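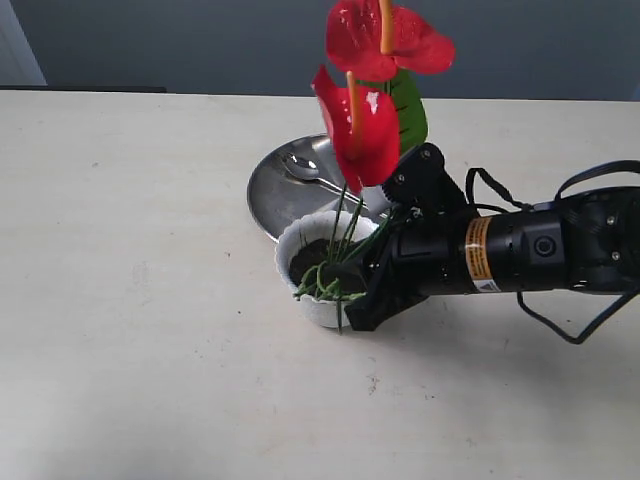
Gurkine > Guides > Self-watering inserts > Part 8: Setting up the Ferside insert

Print this page | E-mail this page

So you've got the insert out of its box and the wick is soaking in a cup of water. Good, leave it there while you get on with the rest. I've set up a lot of these now (my first one leaked all over a bookshelf), and I do it in this order every time.

1. Check the size code on the bottom of the reservoir. 423 is the small one for windowsill pots, 638 is the big one. The wicks look alike but they don't swap, and I've mixed them up more than once!

2. Slide the plant out of its old pot. Squeeze the sides first and don't pull on the stems. Anthuriums in particular will snap on you, and then you've lost a flower you waited all April for.

3. Loosen the bottom inch of the roots with your fingers. If you find brown mushy bits, snip them off with clean scissors.

4. Thread the wet wick up through the center hole until you have a hand's width sticking out on top. Pull it snug.

Note: If the wick slips back down, tie a loose knot in it above the hole. The Urquhart wicks are a bit thicker and stay put on their own.

5. Put in a layer of mix, spread the wick over it like a little fan, then set the plant on top and fill in the sides. I go light on the packing here. Packed down hard, the soil stays soggy.

6. Water from the top, just this once, and let it drain in the sink.

7. Drop the insert into the reservoir and fill to the line. The 638 takes 1,000 ml. The small one takes a lot less, so pour slowly.

CAUTION: Don't use softened water. And keep liquid feed out of the reservoir for the first month, or you'll get a white crust on the wick.

CAUTION: Anthurium sap can make your skin itch, and the leaves are bad news for cats and dogs. Wear gloves, and pick a high shelf.

Check the float in the morning for the first week. If it hasn't moved at all, the wick has probably dried out, so go back to step 4 and soak it again. Gultov floats stick now and then; a tap on the side usually frees them.

Contact | Copyright Gurkine | Back to top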